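Grelby Community Help
Search questions Search Popular searches: mail forwarding, pantry moths, freezer burn, parking permit
Home > Kitchen & Household > Storage

How do I get rid of pantry moths for good?

Posted by kendville_renter | Jun 17, 2021 | 594 views | 18 comments

I have had small brown moths in my kitchen since December. I rent a second-floor apartment in Kendville, older building, one tall cupboard that I use as a pantry and a lower cabinet with the pots in it. At first it was one moth every few days and I ignored it. Now I see them every evening, mostly near the ceiling, and last week I found webbing in a bag of cornmeal and a small pale worm on the underside of a shelf.

So far I have thrown out the cornmeal, an open bag of rice and all the flour. I wiped the shelves with vinegar. I also put up one sticky trap, the triangle kind from the hardware store, and it caught a lot in the first week. I thought that was the end of it, but there are still moths.

What I would like to know:

Do I have to throw out everything, including things that are sealed? There are a lot of cans and some unopened boxes of pasta, and I don't want to waste them.

Does the trap fix the problem or does it only catch some of them?

Is there any point in spraying? My neighbor says to spray the cupboard, but I keep food in there and I don't like the idea.

I don't have pets, so no pet food. I do have a bag of birdseed on the floor of the hall closet that I haven't opened since last year. I also keep snacks in the living room, not in the kitchen.

Share | Follow | 3 answers

Eetu Harju
Member, 201 answers

Start with the birdseed. Take it out of the apartment today, in a tied bag, and put it in the outside bin. Don't open it indoors to check. Birdseed is one of the most common places for these to come from, and a bag that has sat for that long can keep sending out moths no matter how clean the kitchen is.

Then do the whole thing over again in one day, because doing it in parts gives them somewhere to move to. I had them twice in my last place and this is what worked the second time.

Empty every shelf. I mean all of it, including spices, tea, baking chocolate, nuts, dried fruit, and the packets at the back you forgot you bought. Sort it somewhere away from the cupboard, on a table with good light. Put things you are still deciding about in something open that you can wash afterward. A cardboard box is a bad choice, as the larvae get into the folds.

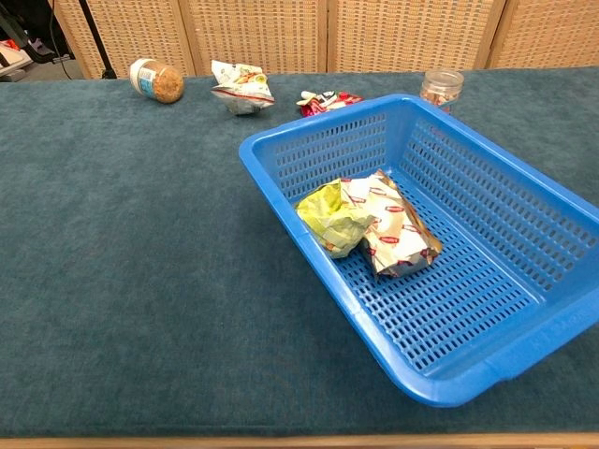
Plastic basket on the sorting table, snack bag and jars at the back.

Cans are fine. Wipe them, and look under the paper label if it is loose. Glass jars with a real screw lid and a rubber seal are usually fine too, but check the thread of the lid, where they like to spin a cocoon. Unopened pasta boxes are not sealed in any useful way. The cardboard has gaps and the larvae can chew through thin plastic. If you want to keep those, put them in the freezer for a week at 0 degrees F, and then move them straight into something airtight. The same goes for rice and flour you buy from now on. The eggs often come home with the food.

Anything open with webbing, clumps, or a stale smell goes out. Don't try to sift it.

Snack bags get overlooked. A chip bag closed with a clip is not closed as far as a moth is concerned, and empty wrappers have crumbs in the seams. Since yours are in the living room, go through those as well, plus the couch cushions if you eat there.

When the shelves are bare, vacuum them. Use the narrow nozzle and go along every joint, into the peg holes for the shelf supports, around the hinges, and along the line where the wall meets the ceiling. The larvae walk a long way from the food before they spin, which is why you found one under a shelf. Empty the vacuum outside right after. If it takes bags, throw the bag away.

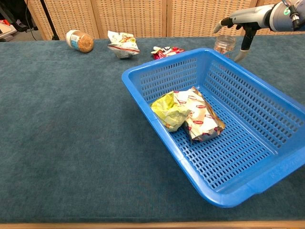 After vacuuming, wash with hot water and dish soap and let everything dry with the doors open. Vinegar does no harm but I don't think it does much to the eggs either. The peg holes matter more than the cleaner. I filled the ones I wasn't using with a bit of plain caulk.

Pull up shelf liner if you have it. Peel it all the way off and throw it away. In my first round I left the liner in because it looked clean, and there were cocoons under one corner when I finally lifted it.

About the trap: it only catches males. That helps a little with breeding, but its main use is to tell you whether you still have them. Put in a fresh one after the cleaning and write the date on it. If you catch a few over the next couple of weeks, those are probably leftovers hatching out. If the number is still going up after that, you missed a source somewhere and have to look again. Use one trap per room. Don't hang it by an open window, as it can draw them in from outside.

I would not spray inside a food cupboard. The spray doesn't reach into packages, so the ones that matter survive it anyway.

Plan on checking for two months. In a warm kitchen they go from egg to moth faster than people expect, and in a cool one it can drag on for a long time. Yours may have been going slowly over the winter and sped up when the weather changed.

41 people found this helpful | Share | Reply (6)

dratow_mike

just throw it all away and start over. my sister did that and hers were gone. bay leaves on the shelves too, she swears by them. not sure how many you need, she used a handful on each shelf

2 people found this helpful | Share | Reply (3)

Karppinen

Agree with most of what Eetu wrote. I'd leave the bay leaves out of it. I tried them and the moths sat on them.

A few places to add to the list, since I went three months with a clean pantry and still had moths:

The toaster tray and the space under the toaster.
Behind the stove, if you can pull it out safely. Don't drag a gas stove.
Dried flower arrangements, wreaths, and decorations made with corn, beans or seeds.
Mouse bait. If a former tenant or the landlord left a tray of grain bait behind a cabinet, moths will breed in it. That was my source. It was behind the kick board under the sink.
Protein powder, cocoa, powdered milk, and soup mix.
The pot cabinet. They don't eat there but they spin cocoons in stacked pans and rolled-up dish towels.

Also talk to your landlord. In an older building with shared walls they can come in from next door, and your cleaning won't fix somebody else's cupboard. Ask your neighbor directly whether they have seen any. The advice about spraying makes me wonder if they have had the same problem. My building manager sent someone around to check the units on our floor once two of us had written in. I'd put it in an email so there is a date on it.

For containers, look for a gasket in the lid. The cheap snap lids without one are not tight enough. I bought mine a few at a time, starting with flour, rice and oats, and kept everything else in the freezer until I had enough. Thirty dollars got me through the first batch.

The cleaning takes most of a day. Have the trash bags and the freezer space ready before you start, and run the bags out as you fill them.

27 people found this helpful | Share | Reply (9)

kendville_renter

Thanks. The birdseed is gone, and there was webbing at the top of the bag that I could see through the plastic. I'm doing the cupboard on my next day off and will check behind the kick board too. I'll post again when the new trap has been up for 30 days.

Share | Reply

Related: Weevils in rice, is it safe? | Best way to store flour in a humid kitchen | Fruit flies in the sink drain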